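How to Clean and Refill a Spice Grinder Jar

Posted 10/26/23 by Janaína Lins

Most grocery store spice grinders are sold as throwaways, but many of them can be opened, cleaned and filled again. The job takes a few minutes of work plus a night of drying time. I do ours in a batch when the pepper starts coming out in dust.

What you need

A dish towel
A bowl of hot tap water
A dry pastry brush or old toothbrush
Uncooked white rice, 1 tablespoon
A small funnel or a rolled sheet of paper
Whole spices for the refill

Step 1. Take off the cap and set it aside. Turn the jar over above the sink and tap out whatever falls. If the spice inside smells like nothing, throw it out and start over.

Step 2. Find the seam where the grinder meets the glass. Some heads screw off. Others snap over a lip on the neck, and those need heat. Hold the jar upside down with only the head in the hot water for 3 minutes, then wrap the head in the towel and pull while rocking it from side to side. Don't use a knife on it - the glass can chip.
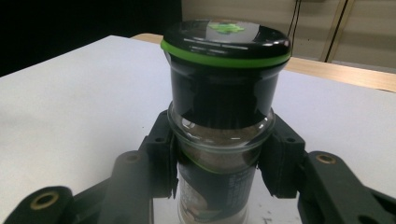

Glass spice grinder with a black cap and green ring. The grinder section sits just above the rounded shoulder of the jar.

Step 3. Brush out the grinder head dry. Work the bristles into the teeth and knock the head against your palm. Water turns old spice into paste in there, so keep any more of it out of the mechanism.

Step 4. Wash the glass with dish soap and rinse it well. If you want to keep the label, wipe around it with a damp cloth and don't soak the jar. Leave the glass and the head on a towel overnight.

Step 5. Put the head back on the jar with the rice inside and grind it all through. It picks up the last of the old flavor. Discard the rice.

Step 6. Fill the jar to just under the neck. Whole peppercorns, coarse salt and coriander seed all work. Ground spice will clog the teeth or pour straight through - keep that in a shaker jar.

Press the head down until it clicks, or screw it tight, and write the new contents and the month on a piece of tape. Mine still says August.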